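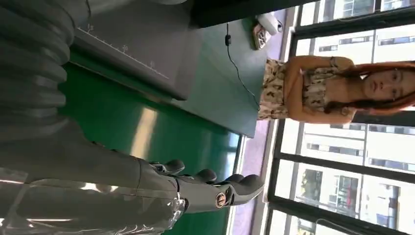

Gray mechanical hand, fingers slightly bent. Photo: Nghĩa Phí

Magnetic water conditioners: questions we get at Prestow

Do the clip-on magnets soften water?
We haven't seen it. Softening means taking calcium and magnesium out, and a magnet on the outside of a pipe takes out neither. Sellers tend to say "conditioned" – a word that commits them to very little.

My neighbor in Madholm swears by hers.
She may be right that her kettle looks better. Did she also start cleaning it more often? Ask for a hardness reading from before and one from after.

The Dronelley unit costs $500 and has a money-back offer. What's the risk?
Read the offer. Henok Gebremichael did, and the 3-month window starts on the day you order.

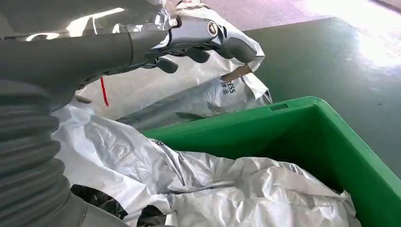 How do I test my water at home?
Buy hardness test strips, dip one in cold tap water and match the color to the chart on the pack.

Is there anything you do recommend?
An ordinary salt-based softener, if your water is hard enough to need one. Plenty of people who call us don't need anything, whatever the brochure says.

Last updated Jan 25, 2025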